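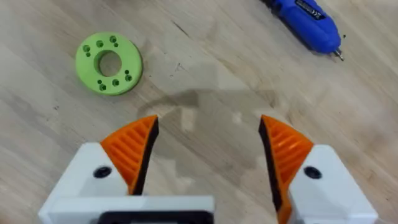
WOOD CARE / Tables and Counters

How to Soap-Finish a Pale Wooden Table

We use cookies to remember your settings and count visits. OK / Manage cookies

If you have a light wooden table and you love the color it is right now, please try soap before you buy another can of varnish! I've been soaping my kitchen table for years and it is still the house job I look forward to most. It costs very little, it smells like clean laundry, and the wood ends up with a soft, matte feel that no other finish I've tried comes close to.

Soap finishes have a long history in Scandinavia, where people have used them on pale floors and furniture for generations. The soap settles into the pores and gives the surface some resistance to dirt and spills. It won't turn the wood orange the way many oils do. The trade-off is upkeep – you'll be doing this again, many times, so it helps if you enjoy it.

Which wood works

Pale woods with nothing on them are the best candidates: maple, beech, ash, birch and pine all take soap well. Oak does too, but be careful with metal on it, as damp oak and steel will leave black marks. Dark woods like walnut can end up looking cloudy.

The wood has to be bare. Put a drop of water somewhere out of the way and watch it for a few minutes. If it sits there in a bead, there is still a finish on the table and the soap will just slide around on top. If the spot darkens, you're in business. A table that was oiled long ago can go either way, so test a few places.

What you need

Pure soap flakes with no dyes or perfume
A clean bucket and a whisk
Two lint-free cotton cloths (old T-shirts are perfect)
Fine sandpaper, 180 and 240 grit
A stack of dry towels
Rubber gloves if your skin is fussy

I buy the plain flakes from Briltel, which come in a paper sack that lasts me a couple of years. Any flakes will do as long as soap is really what's in the sack. Detergent is a different thing and it won't leave anything useful behind in the wood.

Mixing the soap

Heat a quart of water until it steams, take it off the stove, and pour it into the bucket. Whisk in a quarter cup of flakes, a little at a time, until you can't see any bits. Let it cool until you can put a hand in it comfortably. Mine usually thickens to something like thin yogurt (very satisfying to stir), but if yours stays runny, don't worry, it works just the same.

If your tap water is hard, use distilled. I learned this after we moved to Punosness, where the water is so full of minerals that my first batch left a gray scum all over the table and I had to sand it back and start again.

Getting the table ready

Sand with the grain, first with 180 and then with 240. You don't need to go any finer. Vacuum the dust, then wipe the whole top with a cloth wrung out in plain water and let it dry. It will feel fuzzy, because water lifts the loose fibers. Go over it once more with the 240, using hardly any pressure, and wipe off the dust.

Cloudy patches and faint old water smudges often come out at this stage. Some won't, and I'd leave those alone. Sanding hard in one spot makes a dip that you will find with your fingertips every single breakfast.

Putting it on

1. Dip a cloth and spread a generous coat along the grain, working from one end to the other. Do the underside too, so the boards take up moisture evenly.

2. Leave it for five minutes.

3. Wipe off everything that hasn't soaked in. Use a second cloth, wrung out well, and finish along the grain in long strokes.

4. Let it dry fully. In my kitchen that means overnight with a window cracked open.

5. Rub it down lightly with used 240 paper, dust it off, and repeat.

Three coats will get you a decent start, and four or five is even better on a table that sees real dinners. The surface gets silkier with each coat – you'll catch yourself stroking it on your way past!

Living with it

For everyday wiping, use a damp cloth and a spoonful of flakes dissolved in a bowl of warm water. Give it a fresh full coat once a month to begin with. After the first half year I stretched that to every season, with an extra one in April when the windows are open again.

Wipe up red wine, coffee and turmeric right away. If a stain gets in, rub some of the thick soap mix over it, leave it for ten minutes, and wipe it off. Repeat if it's fading. Hot pans need a trivet, always.

Leftover soap mix keeps for a week or so in a jar with a lid. If it sets solid, stand the jar in warm water and stir.

Comments

birchandbutter
Did this on a beech desk and I'm thrilled with it. Took me four coats. The fuzzy stage scared me a bit but the second sanding sorted it right out.

Guest
Can I go over an old wax finish?

Surkamer Home
@Guest Not directly, the wax will keep the soap out. Take it off with mineral spirits first, let it air out well, then sand and do the water drop test.

pinefloors2000
We have a Ďurica bench in ash and soaped it to match the table. Lovely! Do the end grain twice, it drinks up the soap.

Contact | Privacy | © Surkamer Home | Back to top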